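Terrace Talk > Transfer Rumors > Masson to leave on a free?

Started by lietted
Posts: 11

lietted
4:40 pm

Evening all, or afternoon for those of you over the water. I've been away from the board for most of August (moving house, don't ever do it, I still can't find my kettle) so forgive me if this has been chewed over already, but what is everyone making of the Nadège Masson story? The report doing the rounds says she's told the club she won't sign the new deal and that Asto want her on a free when the contract runs out. It also says their coach has called her personally, which I suppose is meant to make us all feel worse.

I've had a season ticket at Jateo Park for 14 years and I don't think I've enjoyed watching a midfielder as much as I've enjoyed watching her. She isn't quick, she never was, but she always seems to have looked over her shoulder one more time than whoever is chasing her. I'd hate to see her in that awful Asto yellow.

Liette Dufour, Section C, row behind the drum

backpost_vy
4:58 pm

Welcome back Liette! The kettle will be in the box marked bathroom, mine was.

I read the same piece and I'm a bit less worried than you. It's the third time in two years that somebody has had her going to Asto, and each time it has come out right when her agent was sitting down with our people. I'm not saying the agent planted it. I'm saying that if I were an agent I would certainly be having lunch with a reporter this week.

What does bother me is the line near the bottom about the club offering one year with an option. For a player who has captained us through two relegation scraps, that's a bit mean. Give her the two years and let's all get on with our lives.

Tuan_D
5:15 pm

I'm going to be the unpopular one, so get your tomatoes ready.

I love her too. I have the shirt. But she missed a big chunk of last season with the calf, and when she came back she was coming off after an hour most games, and we were a different team (a worse one, before anyone jumps in) for the last half hour because we had nobody ready to take over. If we give her two years on captain's money, then that's money that doesn't go to the person who has to play there after her. Hartono is sitting right there. She's been on the bench for what feels like forever and every time she comes on she does something forward with the ball.

One year with an option sounds fair to me. She can prove the calf is fine and the option takes care of itself.

lietted
5:31 pm

Oh Tuấn, I knew you'd say that, and I did have a tomato ready, but I've eaten it.

I take the point on the calf. But you can't tell me Farah Hartono gets better faster by training without Masson next to her. You could hear it in preseason, from where we sit you really can hear everything, Masson was talking her through every single goal kick. Who does that job if she goes?

rowdy_midblock
5:52 pm

The coaches? Isn't that sort of what coaches are for?

Sorry, that came out snippier than I meant it. I just think we get sentimental at this club and we pay for it later. We did it with the old keeper and we did it with the center back before her. Asto move players on a year early and everybody calls them ruthless, and then they finish above us.

backpost_vy
6:10 pm

They finish above us because they have three times our budget and a proper roof! The crowd for our last home game was 2,266. I know because they put it up on the board and the whole row behind me cheered. It was our best of the season and I'd bet a good portion of those people came because of one player. You sell a lot of scarves off the back of a captain people recognize in the supermarket.

Also, and I say this with affection, the old keeper was fine. The back four in front of her was the trouble.

northgate_sam
6:34 pm

Does anyone know what the Clodex money is supposed to cover? The announcement said the shirt deal would "support squad investment" and then there was nothing further. I asked at the supporters' evening and got a very nice smile and a sandwich.

If that's real money, then I don't see why this has to be Masson or Hartono. Sign the one, play the other, and when the legs go after an hour you swap them over. I'd be perfectly happy with that until the spring.

Tuan_D
6:49 pm

I'd be happy with that too, Sam, as long as the swap really happens. My worry is that once you've given somebody two years you feel you have to play her for them. Karunaratne has plenty of good points as a manager but he isn't quick with his substitutions. I've sat there with my coat already zipped up waiting for him to make one.

For what it's worth, a fellow at my work who follows Asto says their lot aren't even excited about it. They want a striker. They've been wanting a striker since I was in school. So perhaps the whole thing is coming from our end after all and Vy has it right about the lunch.

lietted
7:20 pm

Well, that cheers me up a little. I'm going to write to the club anyway, a proper letter, and if anyone would like to add their name then send me a message here. I won't say anything rude about the one year offer. I'll say that a lot of us would like to see her finish here, and that we'd like Farah to get her minutes as well, which I think even Tuấn could sign.

While I have you all, and I know it belongs in the matchday section but nobody reads the matchday section, the travel for the Asto away game. My mother is coming with me this time. She's had her hip done and she can manage a few steps but she can't do the walk from the coach park to the away end, which if you remember is uphill and goes on until you begin to question your life. Vy, didn't you do it last season with your uncle? How did you find it?

backpost_vy
7:46 pm

I did, and it was much better than I'd feared! A few things while I remember them.

Ring the Asto ticket office, don't email. I emailed twice and heard nothing, then I rang and a lovely woman sorted it in the time it took my tea to go cold. Ask for the accessible places in the away section and say you're the companion, because the companion seat was free when we went (do check that's still so). They'll give you a gate number. Use that gate whatever the steward on the corner tells you. He sent us all the way around to the wrong side and he was very cheerful about it.

The coach driver will put a folded chair underneath with the bags, just tell whoever is running the coach when you book so there's room left. We brought a plain manual one.
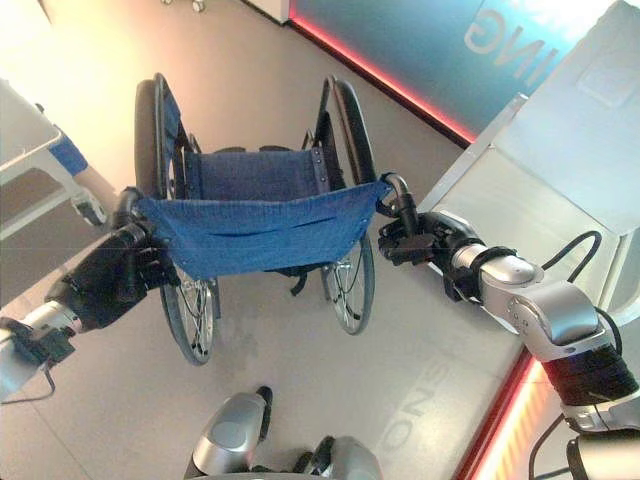

A manual wheelchair with a blue seat and back.

You push the last bit yourself, from the drop-off by the gate, and it's almost 300 yards and mostly flat. Take a blanket. The accessible places are right down at the front and the wind comes straight through there. My uncle wore two hats. On the plus side you're so close that he got a wave from Masson when she came over to take a corner, and he has told everybody he's ever met about it, including his dentist.

Bring your own drinks too. The kiosk on that side shuts before half-time and the next one along is up a flight of stairs.

rowdy_midblock
8:05 pm

That's really useful, Vy, thank you, I'll pass it to my brother. And I take back some of what I said about the old keeper. Some.

Liette, put my name on the letter. I still think one year is the right offer, and I'd want that noted somewhere in small print, but I'd rather she was ours for one year than theirs for two. If she does go I won't boo her. I'll boo the other ten.

northgate_sam
8:22 pm

Mine too please. If you get to 100 names they have to read it out at the next supporters' evening, or they used to, it was in the old rules. I might ask about Clodex again while I'm there, and see if the sandwiches have improved.

Liette, if your mother would rather come by car, I have a space in the back and I'm leaving from Northgate at 9 am. There's room for a chair in the trunk if I take the golf clubs out, and they've been in there long enough.

Tuan_D
8:41 pm

Fine, fine, add me. But spell it with the marks, Tuấn Đào, the club newsletter had me down as "Tuna" last time and my kids haven't let it go.

And start Hartono at Asto.

lietted
9:03 pm

Thank you all, you've quite made my evening. Sam, I'm going to ask Mother about the car tomorrow. I suspect she'll say yes, as she doesn't like coaches and she has never forgiven the last one for the radio. I'll message you about the timing. Vy, I've written down the bit about the steward and underlined it.

Draft of the letter will go up here once I've found the box with the printer in it.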